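Olanrewaju Tijani
@tijani_olanrewaju
5 de março de 2018

Fio sobre a minha vida glamorosa a ensinar um robô simulado a pegar em coisas. Spoiler: quem aprende mais sou eu, e sobretudo paciência. 1/11

A meta do Zirkum para esta fase são 600 demonstrações. Cada uma sou eu, de luva e óculos, a mexer uma mão virtual que me obedece com o entusiasmo de um adolescente a pôr a mesa. 2/11

Hoje gravei 64. Aproveitam-se 38. Das outras, a maior parte foi para o lixo por um motivo que o guião de anotação classifica como "hesitação do operador". O operador agradece a delicadeza. 3/11

Hesitar é um problema sério, por sinal. Se eu paro a meio do movimento para pensar no jantar, o modelo aprende que a meio do movimento se para. Em janeiro tivemos uma política que fazia uma pausa contemplativa antes de cada preensão. Era o meu estilo, impecavelmente imitado. 4/11

Também não posso ser demasiado bom. Se acerto sempre à primeira, o modelo nunca vê como se recupera de um erro e, ao primeiro desvio, fica perdido para a vida. Portanto pagam-me para falhar um bocadinho, com critério, e depois corrigir. Os meus pais estão orgulhosos. 5/11

Vantagem do simulador: quando deixo cair alguma coisa, carrego numa tecla e volta tudo ao sítio. Experimentei o mesmo gesto mental com uma caneca em casa. Não recomendo. 6/11

Desvantagem do simulador: a física. Na sexta um objeto encostou mal ao polegar e saiu disparado a uma velocidade que faria inveja a um programa espacial. O ficheiro ficou marcado como "sucesso", já que tecnicamente saiu da mesa. 7/11

Isto levou a uma reunião sobre o que é um sucesso. Durou 23 minutos e acabou com um limite de velocidade no script de validação. Filosofia aplicada. 8/11

Entre episódios mudamos a posição inicial e a cor dos objetos. As primeiras sessões foram todas com tudo no mesmo lugar e o modelo decorou o lugar. Podia-se tirar o objeto que ele ia lá na mesma, cheio de confiança, agarrar o ar. 9/11

Perguntam-me muito se não dá para automatizar a recolha. Dá, em parte: pega-se numa demonstração boa, baralha-se a cena e gera-se variantes. Mas alguém tem de fazer a demonstração boa. Olá. 10/11

Amanhã há mais. Deixo-vos a mão no seu momento de glória, que isto de erguer coisas ao alto também conta para o currículo. 11/11

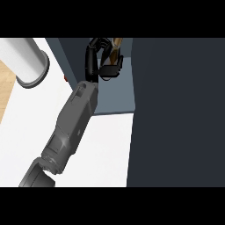 Mão fechada, braço esticado. Render do simulador.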